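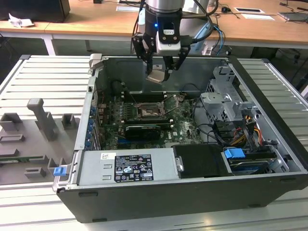 # Bench tips, software side

Collected over one winter of teaching an arm to take desktop computers apart. Most of these cost me an afternoon each. Yours for free.

**Label your frames like you label your freezer.** "base", "tool" and "camera" are fine names. "base2_new" is the foil parcel at the bottom that might be soup. When a transform is wrong, print it, read it, and only then blame the calibration.

**Plan the way out first.** Getting two fingers down into a computer case is easy. Getting them back up past the drive cage with something in their grip is where planners go to sulk. I run the retreat path before the approach, and if it fails I don't bother with the approach.

**Treat cables as furniture you can't trust.** Our planner, Astus, believes in rigid objects. Power cables do not. I put a fat invisible box over each bundle in the collision model and let the arm go around. It wastes space. So does replacing connectors.

**Clean the point cloud the way you'd clean a pan: before it sets.** Shiny metal, such as a power supply lid or a bare CPU socket, gives depth readings that belong in a ghost story. Throw out the stray points before you fit any planes. Afterward you'll be fitting planes to ghosts.

**Use color for the easy wins.** Blue plastic in a Dell case usually means "pull here" to a human, and a plain color threshold finds it in less time than it takes our big detector to load. Check the shape as well. Mine once picked a sleeve.

**Give every part a parking spot in code too.** A fixture tray with raised holders is lovely, but the task file has to know which holder is taken. I keep a small table of slot, part and status, and the gripper may not open over a slot marked full. (Ask me how that rule got in.)

**Slow down in two places only.** Last bit of the approach, first bit of the lift. I had the whole program at 7 percent speed for a week and called it caution. Kerstin Baumgart called it a screensaver.

**Save the failures.** My log folder holds 400 runs, and the 19 marked "odd" taught me more than the rest. Write one plain line with each. "Slipped off latch, left finger high" beats any error code.

**Restart the camera driver before rewriting anything.** It's the software version of checking the plug. I still forget — last time was Tuesday.

Next up: screws, once I've stopped being annoyed at them.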